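Section 4. Setting Up the Work Surface and Tray
Stimside Tabletop Modeling Kit, set-up guide, revised September 2024

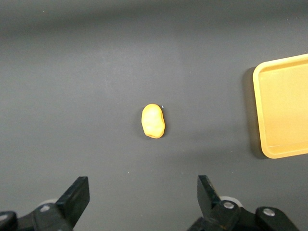 Ruba Mansour wrote in to say that she skipped this section the first time, went straight to the shaping exercises in Section 5, and spent the evening picking lint out of her yellow. She would like it moved to the front. We have left it where it is, but please read it before you open anything.

4.1 Before you start

Most guides will tell you that you need a special mat. We have tried several and remain unconvinced. A flat, matte surface in a plain dark color does the job, and you can see a small lump of yellow or orange material on it without hunting. Glossy tabletops throw glare back at you. White ones hide pale crumbs, which then end up in your work.

1. Clear an area big enough for the tray and both your forearms.
2. Wipe the surface with a damp cloth and let it dry fully.
3. Go over it once more with a dry, lint-free cloth. Paper towels are sold as lint-free more often than they are lint-free.
4. Look across the surface from a low angle. Dark gray shows dust badly from above and very well from the side.

Note: A few specks will come back within minutes whatever you do. Wipe the spot where the material will sit and don't chase the rest.

4.2 Placing the tray

1. Set the tray to one side of your work spot, on the side of the hand you use most.
2. Keep it close enough to reach with your elbow bent.
3. Check that it lies flat. If it rocks, turn it over and look for dried material stuck underneath.
4. Leave the inside of the tray empty until you have something finished to put in it.

The raised lip keeps small pieces from rolling out. It will not keep them from sticking to each other, so leave a gap between them. The rounded corners are easier to clean than square ones, although they still collect crumbs if you let them.

Caution: Do not use the tray for food, before or after washing.

4.3 Taking out the first piece

1. Pinch off a small lump. Beginners nearly always take too much.
2. Roll it between your palms for a minute or so, until it stops cracking at the edges.
3. Put it down in the middle of the cleared area.
4. Press lightly with one fingertip. A shallow dent should stay. If the lump springs back, it needs more kneading.

Dents and ridges at this stage do not matter. We have seen advice to smooth every piece before shaping it, and cannot find that it makes any difference to the result.

Note: Warming the material in a microwave is often recommended online. We do not recommend it. The outside goes soft, the middle stays as it was, and you have a hot lump in your hand.

4.4 Lighting

One lamp, above and slightly to one side, is enough. A second lamp cancels the soft shadows that help you judge height. If you own a ring light already, use it by all means, but don't buy one for this.

4.5 Putting away

1. Return unused material to its tub and press the lid down all the way around.
2. Rinse the tray in lukewarm water. Dry it before storing.
3. Wipe the surface again.

Caution: Left on a painted or varnished table overnight, the material may leave a mark. Claims that it "lifts right off" should be tested on a part of the table you don't care about.

Replacement trays are listed in the parts table under number 232. Continue with Section 5, First Shapes.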